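# Can a machine do the chores yet?

Speaker notes, Ronunville library talk, July 29, 2023
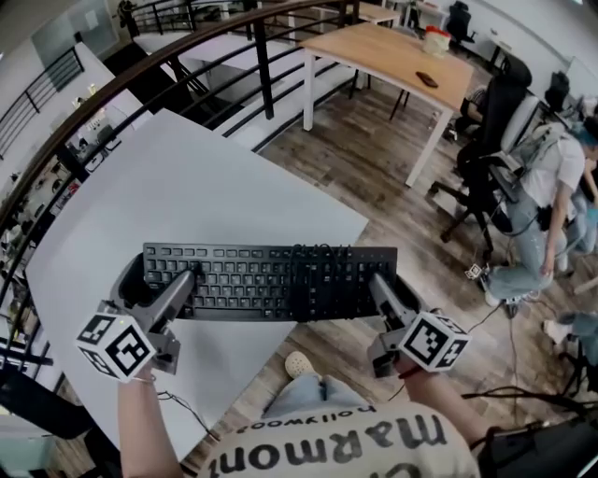
Start with the short answer. Some chores, some of the time, with a person close by. Then spend the rest of the talk on why the answer isn't longer.

Ask for hands: who owns a dishwasher? Who owns a robot vacuum? Who has anything that puts the clean dishes away? Wait for the laugh, move on.

## Part 1. What we already have

- The dishwasher, the washing machine and the dryer are all machines that do a chore. We stopped calling them robots a long time ago, if we ever did.
- They work because we bring the work to them. You load, it washes, you unload. The box never has to find a plate.
- The robot vacuum goes to the work, but its work is flat and it doesn't pick anything up on purpose. (Sock story if time.)

Point to make here: the hard part left over is the handling. Picking a thing up, turning it, putting it down where it belongs.

## Part 2. Why handling is hard

Use the keyboard on the slide. Clearing a desk is a chore most people in the room did this week without thinking about it.

- A full-size keyboard is long and thin. Hold it at one end and the other end wants to drop. Two hands, one at each short end, is the sensible way to do it.
- It has a cable. On the slide the cable is bunched up near the keys. A cable has no fixed shape, so a program can't store one picture of it and be done.
- The top is covered in keys that move when you press them. Squeeze in the wrong place and you're typing.
- Both hands have to agree. If one lifts early, the keyboard tilts or twists.

Slow down here. Explain the grippers, as most of this audience won't have seen any. A person is holding one in each hand and working with those in place of fingers. The white cubes with the black squares are markers. A camera can read a pattern like that and work out where the gripper is and which way it's turned. Do the job many times, keep the recordings, and a robot arm with similar fingers can be trained from them.

Say plainly that on this slide the person is doing the work. People see a gripper and assume the machine is already running the show.

## Part 3. How much practice?

Our own small trial at Culteo, so nobody thinks these are industry numbers:

- We started in March with table clearing. Keyboards, mugs, folded towels, closed boxes.
- 3453 recordings kept. We threw out 490 more where the markers were hidden or the person dropped something and forgot to say so.
- A good operator gets through about 30 an hour before the wrists complain.

Somebody will ask if that is a lot. For one table and a short list of objects, it felt like a lot. A kitchen has many more objects and half of them are behind doors.

## Part 4. The shop floor

Shop floors are easier than homes in one way. You can bolt things down, paint lines, and buy bins that are all the same size.

Hosoda packing line: the arm there puts sealed cartons on a pallet all day and does it well. Cartons are stiff and square. The same line still has people on the station where cables get coiled and tied. They tried to automate it once and went back.

Vostov repair bench: they take in used office equipment, wipe it down, test it and box it. Wiping and boxing look simple. The trouble is that every item comes in a different state — cord wrapped, cord loose, a key missing, a sticker half off. They want help with lifting and sorting first, and I think that's the right order.

## Part 5. What I'd tell you to expect

- Single jobs at a fixed station: here now, in some shops.
- Clearing a known table with known objects: works in our lab on a good day. I would not leave it alone with your mugs.
- Laundry folding: slow. Towels go better than shirts.
- General tidying in a house with children or pets: don't plan around it.

If someone asks for a year, don't give one. Say what would have to get better: softer touch, quicker recovery after a slip, and a price under $3000. I picked that price because it's near what people told me they'd pay for a very good appliance.

## Questions I usually get

**Will it take jobs?** Some tasks, yes. Talk about the carton station at Hosoda, and don't skip past the fact that two people moved to other work.

**Why not just redesign the house?** Fair question. We already did it for dishes. A drawer that a machine can open would help more than a smarter arm.

**Is it safe?** Slow arms with light loads, mostly. Keep kids back anyway.

Leave the slide up during questions. Handouts are on the chair by the door.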